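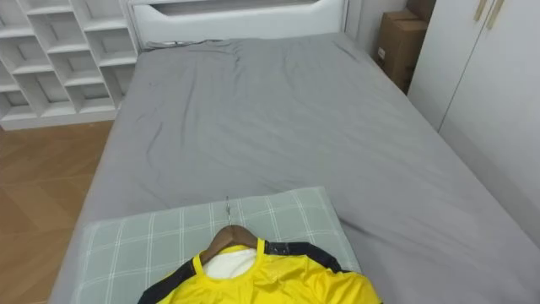 Bedroom day, September 22, 2018

I finally have gray sheets and I'm so happy with them! The white ones showed everything, and next to the white headboard the whole bed sort of vanished. The gray makes the green plaid pillowcase look really fresh - I may need a second one.

Then the closet, up to 13 shirts in and still going. The yellow jersey with the black shoulders stays, obviously. It gets a good wooden hanger too (Tamsin gave me a bunch when she moved to Dolton, and they're wonderful, so much better than wire ones).

Next up is the cube shelf. I want baskets for the bottom row!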